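Grimby, Second Table

Eleven minutes left on the wall clock and Peter was still typing with one finger.

"Other hand," Urs said. "You have another hand."

"It's holding my sandwich."

The club was called Stustergate, after nothing, after a word somebody's little brother shouted once. Eight of them at the start of the year. Two left by July. Urs Schnyder, who did the wiring, and Peter Havlíček, who did the code and most of the eating. The rest had gone to summer jobs, to grandparents, to a band.

And there was Grimby. Grimby was the pair of arms. Left Grimby, Right Grimby. Left was polite. Right had moods.

The task for the Dormont round was the same for every school. Blocks on a table. Take the stack apart, pass a block across from one arm to the other, build the stack again. No touching. No shouting at the robot either, Urs had added in marker on the rule sheet, under rule 25, which was the last real one.

"Run it," he said.

"I haven't saved."

"Then save and run it."

Peter saved. Peter ran it. 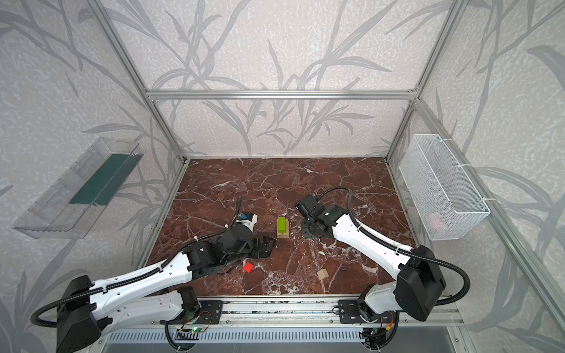 He breathed through his nose. Six weeks of this and his stomach still went, every time, like an elevator. Green was the one that mattered. Green was the pass. Red was just there to be in the way, the judges liked having something in the way.

"Left's too low," he said.

"Left's fine."

"It's going to hit red."

"It's not going to hit red, I fixed red." Urs had fixed red the night before, on the bus, on paper, with Peter's pen. He'd told Peter three numbers over the phone and Peter had written them on his wrist. One of them might of been a seven. It might have been a one.

"Is this a seven?" Peter held his arm out.

Urs looked at it. Looked at the clock.

"You've been in the shower since."

"Once."

Out in the hall a door went, and shoes. Mrs. Rønning, or the people from Rønning, they never worked out which. The sign-up form said Rønning and the emails said Rønning and a voice on the phone had said hello, Rønning, and hung up. Whoever it was had the stopwatch, and would want to see a pass before they signed the sheet. No signature, no Dormont.

"It's a seven," Urs said. "I think in sevens."

"Nobody thinks in sevens."

"Change it."

Peter put the sandwich down on the keyboard. Picked it up again. Deleted a row of semicolons. Changed the one to a seven, saved it twice, and they swapped the blocks around, because Urs said if it only worked from one start it didn't work. He wanted the blue one in too. Peter didn't want the blue one. Blue was round, blue went places.

"Blue goes in," Urs said.

Blue went in.

Four minutes. Peter pulled up the view from the wrist, the little window in the corner of the screen that he always made big when he was scared. It was better than looking at the real thing. On the screen it was like it was happening to someone else, in some other town, on a big red planet with white rivers in it.

"Come on, Right," Urs said, very quiet. Not shouting. Rule 26. 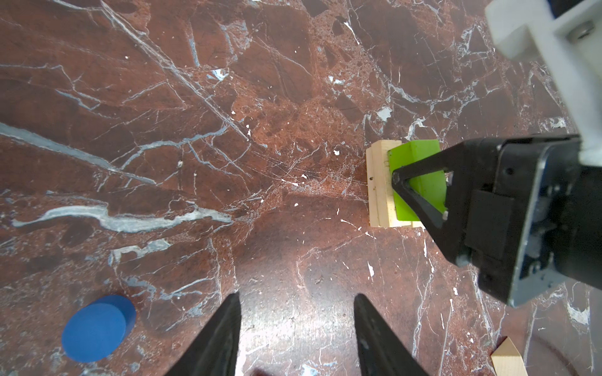
Right Grimby at the green block, seen from Left.

Peter had stopped chewing. He thought about the first night, way back, when they couldn't get either arm to move at all and Urs had put his head down on his coat and said, okay, we're a knitting club. They'd stayed till the lights went off by themselves. He thought about the band, which was not a good band.

"It's got it," Urs said.

"Don't say it."

"It's got it, Peter, look."

"I'm looking! Don't say it."

The shoes stopped outside. A knock, then no waiting after the knock, just the handle going down.

She was small and had a bike helmet on. The stopwatch was on a string. She looked at the two of them, at the arms, at the sandwich.

"Stustergate?" she said.

"Yes," said Urs.

"Are you Mrs. Rønning?" said Peter – he had to know.

"I'm the daughter. Is it ready?"

Peter looked at the big little window. The code was waiting at the line he'd changed, cursor blinking away next to the seven. He wiped mustard off the space bar with his sleeve. Urs had hold of the back of his chair with both hands, he could feel it shaking, or that was him.

"Ready," Peter said, and pressed it, and she clicked the watch.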